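Godoy Replica Signal Flagstaff

A history-class replica of a nineteenth-century harbor signal mast, made for museums, schools and heritage sites. The staff comes in two sections with a steel sleeve joint, and ships with halyard, cleat and a printed booklet on signal flags by Glenys Whitlock.
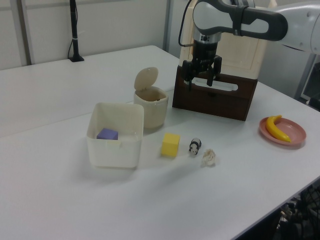 Jastoddale, 2026-03-02 — The flagstaff is back in stock. Orders placed now ship from our Stollow store. The yardarm is sold separately.

Height: 18 feet
Booklet: 98 pages
Price: $700, plus $200 for the yardarm

Site questions go to Facundo Medina at the order desk.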